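4. The Julham Kit in a Home Kitchen

4.1 What comes in the box

The Julham kit is sold as a complete starter set for kitchen manipulation work. It includes one arm, a two-finger gripper, a mount, a control box, and the Narnadel software, which handles recording, playback, and policy training. We bought ours at the listed price through the ordinary web store, and Lehtinen, the company that makes it, had no say in what we tested or how we wrote it up. They did answer our support tickets, and we report on that in Section 4.5.

We should say early that we liked this kit a great deal. Most of us came to it after years of larger lab arms, where a new task means a week of setup before anything moves. With the Julham, Leena Rissanen had a first recorded demonstration on the same afternoon the crate was opened, and she had never used the software before. The manual is short and clear, the cables are labeled at both ends, and the calibration routine is a pleasure to run (it talks you through each pose and waits for you). We had expected to spend this section complaining about setup, so it was a nice change to have so little to complain about.

4.2 The kitchen

All home trials were run in a rented house in Cokeo. We picked it over our lab kitchen for a simple reason: every policy we have ever trained in the lab kitchen has learned the lab kitchen. The Cokeo counter has a patterned surface with gray veining, a tiled backsplash in several close shades, and the usual row of things people keep within reach while they cook. We left that row in place. Raimo Salminen argued for clearing it, at least in the first round, and he had a fair point about separating sources of error. In the end we decided that a kit advertised for homes should be tried on a counter that looks like one.

The main task is "bring to board." The operator or the policy picks a named item from a plate on one side of the counter and sets it down on the cutting board. A trial is a success if the item rests fully on the board when the gripper opens and stays there for the length of the settling check. Items that roll into the juice groove count as successes. Items that roll over it and onto the counter do not.

Figure 4 shows the counter from the overhead view, with the board still clear and the fruit on its plate. 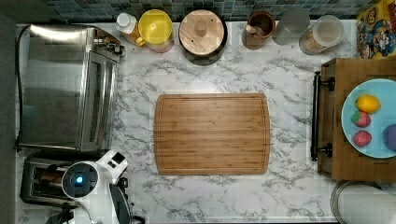
Figure 4. Overhead view of the Cokeo counter. The arm is at lower left, the cutting board is in the center, and the plate with the lemon and strawberries is on the wooden unit at right.

The layout makes the task harder than it sounds. The arm has to cross the whole width of the board to reach the plate, and the plate sits on a separate surface, so a grasp height learned on the counter is of no use there. The two toasting appliances take up the left side, near the arm, and limit how far the elbow can swing during the return. We did not tell the planner about them by hand. The Narnadel mapping tool built its own keep-out zones from a short guided sweep, and we used those zones without edits for every trial reported here.

4.3 Collecting demonstrations

Demonstrations were recorded by hand guiding. The operator holds the wrist and moves the arm through the task while the software logs joint positions and gripper commands. Hand guiding on the Julham is wonderful. The arm feels light, it stops where you leave it, and there is none of the gritty resistance near the wrist limits that we have come to expect from arms in this class. Nelli Vuorinen, who recorded the largest share of the data, moved from slow, careful paths to quick and natural ones within her first session, and the change is easy to see in the logged speeds.

After removing aborted runs, we kept 1,031 demonstrations. An aborted run is one where the operator pressed the cancel button or where the log showed a gap in joint data. We did not remove clumsy runs. If an operator bumped the plate, nudged an item, and then recovered, that run stayed in, and we believe those recoveries did more for the final policy than another batch of clean ones would have. The training guide that ships with the kit recommends the same thing, in a short paragraph on its last page that deserves a better spot.

Item placement was varied between runs. The plate itself was also turned and shifted, within the limits of the surface it stood on. The containers at the back were left as found at the start of each session.

4.4 Training and home trials

We trained one policy on the full set, using the default settings in Narnadel with a single change: we lowered the cap on gripper force after Leena's first batch of strawberries came out badly marked. The force cap is a slider in the main panel and takes effect right away, so you can tune it by picking up a piece of fruit and watching what happens. It is a small feature, and we used it constantly.

The evaluation consisted of 400 trials, split evenly between lemons and strawberries. Each trial had a limit of 60 seconds. Hanne Oksanen ran all of them, and she reset the items from a printed placement list so that nobody's habits crept into the layout. Neither the list nor the order of trials was seen by the people who had recorded demonstrations.

Lemons were nearly solved. The gripper fingers close well around the middle of the fruit, the lift is smooth, and almost all of the failures came at release, when a lemon set down on its side kept rolling. A policy that lowers the item a little further before opening would fix most of these. Oskari Laitinen tried a quick version of that change after the evaluation was closed and was very pleased with it, but we leave it out of the results.

Strawberries were more interesting. The leafy top gives the fingers something to catch on, and the policy found this out for itself. In many successful trials it closed partly on the leaves and partly on the shoulder of the berry, a grasp that none of us remember teaching on purpose. When we went back through the logs we found it in a handful of Nelli's runs. It works well on fresh berries and poorly on tired ones, whose tops pull away during the lift. When two berries sat close together, the policy sometimes hesitated between them until time ran out. This was the most common strawberry failure, and we think it comes from the way we named items in the prompts: "the strawberry" is a poor instruction when there are two. Changing the prompt to include a position cleared up much of the waiting in informal tests.

The appliances caused no contacts during the evaluation. The elbow came close to the toaster on several returns, close enough for Hanne to reach for the stop button, but the keep-out zones held each time.

4.5 Support and service

The kit includes a year of remote support. We opened tickets as ordinary customers and did not mention that a paper was planned. One concerned a mapping sweep that refused to finish, and the reply, which came within 15 minutes, correctly told us that reflections from a metal surface were confusing the depth estimate. Repeating the sweep with the room lights lowered solved it. Another asked for a way to export logs in an open format. That request took longer, but the answer was a working script with comments, and we have used it for all the analysis in this paper. A software update released on 24th May added the same export to the main menu.

There are things we would change. The fingertip pads wear quickly on the leading edge, and only one spare pair comes in the box. The stop button is well made but its cord is short for a kitchen, where the operator often needs to stand on the far side of the counter. The software also keeps each mapping sweep under a file name made of random characters, so finding the right one later means opening them in turn. Raimo has taken to writing the names on masking tape and sticking them to the control box.

None of these slowed the work much. A group that wants to record real household data without building its own rig could start with this kit and be training within days. We have already set aside September for a second round in the same house, with the cereal, oats, and bottles from the back row brought into the task, and with a longer cord.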